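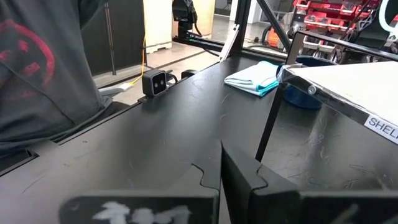 The Workroom at Pilia: Tables, Shelf and Bits and Pieces

Hello and welcome to the workroom pages! Quite a few of you have written since the move to ask what the new room is like inside, and I've been promising a proper look for so long that I'm a little embarrassed to find it's November already. So I've put the kettle on, moved the pile of post off my chair and finally sat down to do it. It's a small gallery this time, mostly tables, with my usual rambling in between (you did ask, and you know what I'm like once I get started on tables).

For anyone new, Pilia is the old building at the bottom of Vilela, the one with the long windows and the door that sticks when it rains. We took the ground floor room with a budget of 2,000 pounds for everything that had to go in it, and I'm pleased to say we came in under, though only just, and only if you don't count the biscuits.

The black table

I'll start with the black one as it's my favourite and I have never managed to hide it. It's a big, matt thing, and the top has picked up plenty of fine scratches and smudges. Some people have kindly offered to sort those out for me. I've said no every time! A table that has been worked at ought to look like it, and I find I'm far more relaxed around a scuffed top than a perfect one. You put your things down without wincing.

Matt black is a funny choice in other ways, mind you. It shows every crumb and every fingerprint, and when the ceiling lights are on you still get a soft shine near the middle, which I hadn't expected from a dull finish. My mother had a black sideboard and was forever going over it with a duster, and I used to think she was fussing. I take it all back.

The light-blue cloth

Every table in the place has a cloth that goes with it, and the black table's is the light-blue microfibre one with the turquoisey stripe along the fold. I'm very fond of it. It gets folded up after use and left out on the top where people can see it, and I do believe that is the whole secret of a wiped table. We used to keep the cloths in a drawer in the old place and they stayed lovely and clean in there for months on end.

If you are buying cloths for a black surface, I'd steer you towards a pale colour. They are so much easier to spot when you've put one down, and you can tell when one needs a wash. Ours go through at forty degrees with no softener, and then over the back of a chair to dry.

The dark blue bowl

Beside the cloth you'll find the round bowl, in a dark blue that I'd call ink if I were trying to sell it to you. I picked it up at Berkero, on the shelf by the tills where they put all the things you didn't go in for. I had gone in for hooks. I came out with a bowl and no hooks and had to go back the next morning.

I do think a room full of straight edges wants something round in it. It needn't be expensive and it needn't match anything. I tried a plant first, and the less said about the plant the better.

The clear shelf

Now, the acrylic shelf caused more discussion than everything else in the room put together. Half of us wanted something solid that you could tuck things behind, and the other half (my half) wanted to be able to see through it. Mine won, and we have the clear panels with the thin black metal edging, which I think look very smart next to the table. It catches the light beautifully and stops that side of the room from feeling crowded.

The drawback is that you really can't hide anything. Whatever is sitting behind a clear panel is on show, so it has made us all a bit tidier whether we like it or not. It also wants its own cloth, a soft one, kept well away from anything gritty. I learned that on an older shelf with a scouring pad and a great deal of misplaced energy, and I would love to spare you the same.

The white table
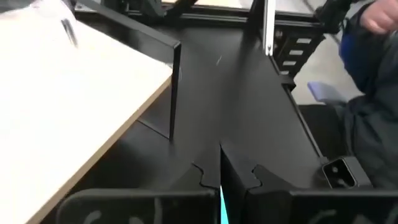 I've always liked a pale top with a bit of wood along the edge, it takes the chill off the white. Ours has a light tan edge, and it's a small touch, but the whole corner feels friendlier for it, a bit more kitchen and a bit less dentist. We had a long talk about whether black and white would look too much like a chessboard side by side. I can report that I stopped noticing within a week, and now I'd miss either of them.

Plain white does go slightly grey when the light isn't at its best, especially late in the afternoon at this time of year, and I've come round to thinking that's rather restful. A bright white top under a bright lamp gives me a headache. If yours looks a touch dingy, do try looking at it in the morning before you rush out for a tin of paint.

For cleaning we use Surko, the mild one in the squat bottle, a capful in warm water. Wipe along the wooden edge last and dry it straight away with something soft. Tea is the great enemy of a white top, so mugs have a tray by the door, and most of them even get put on it.

Edges, posts and frames

I hadn't meant to have a section on this at all, but going round the room with my notebook I kept writing down the same words: thin, black, metal. There's the edging on the shelf, and there's the slim open divider just past the white table, like an empty picture frame stood on end. I'm terribly taken with that one. It marks where one surface stops and another begins and takes up hardly any space in doing it. I had been pricing up a proper screen at home, and now I think I'd much sooner have something open like that, with a bit of shadow behind it.

A few odds and ends

The paint on the walls is the landlord's own, so please don't ask me for the name of it, I've looked on the tin and the label has come off.

Several of you wanted to know about measuring up for shelves. Measure twice, write it down, and then take the piece of paper with you to the shop. My own is still under the fruit bowl at home, from the day of the hooks.

The last gallery had 773 visits, and that tickled me no end as it was mainly pictures of boxes. Thank you all for looking. The stairs and the little back kitchen will go up next, as soon as I've cleared the draining board, and if there's a corner you'd particularly like to see, drop me a line in the usual place and I'll add it to the list.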